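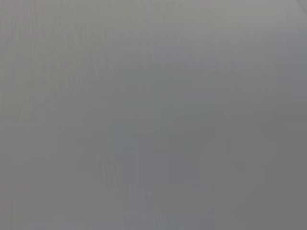
Cladosau — 26 November 2018

Gray primer under white topcoat, how long can it wait?

I primed the drywall in a back bedroom with Adon gray-tint primer and then got pulled onto other work. The label gives a recoat window but the can is smeared and I can't read the upper limit. Room is unheated at night. Two walls are new board, the other two are old semi-gloss that I scuffed with 120 grit. Topcoat is Flalero eggshell, white. Do I need to sand and prime again, or can I paint straight over it?

posted by flatsix_603

Depends on the wall. On new board, wipe it down with a damp cloth, let it dry and paint. Primer left bare for a few weeks picks up dust and gets chalky if there is sun on it, but it doesn't stop working.

On the old semi-gloss, test adhesion first. Score a small crosshatch with a sharp blade, press painter's tape over it and pull. If gray comes off in flakes, the scuffing was too light and a new coat of primer will only peel along with the first one. Sand back to the gloss and start over on those two walls. If the tape comes up clean, go over everything with 220, wipe, and topcoat.

Check the minimum temperature on the topcoat as well. Most latex wants 50 F or higher, and that includes the night after you finish. Plan on two coats — white over gray will show roller lines with one.

posted by hallwaytrim

just paint it. did my whole garage this way

posted by mk2000

Agree with the tape test. One addition: if you patched anything after priming, spot prime the patches. Bare compound drinks paint and you get dull spots that a second coat of eggshell does not always hide. I had 29 of them down one hallway.

posted by Hijazi Drywall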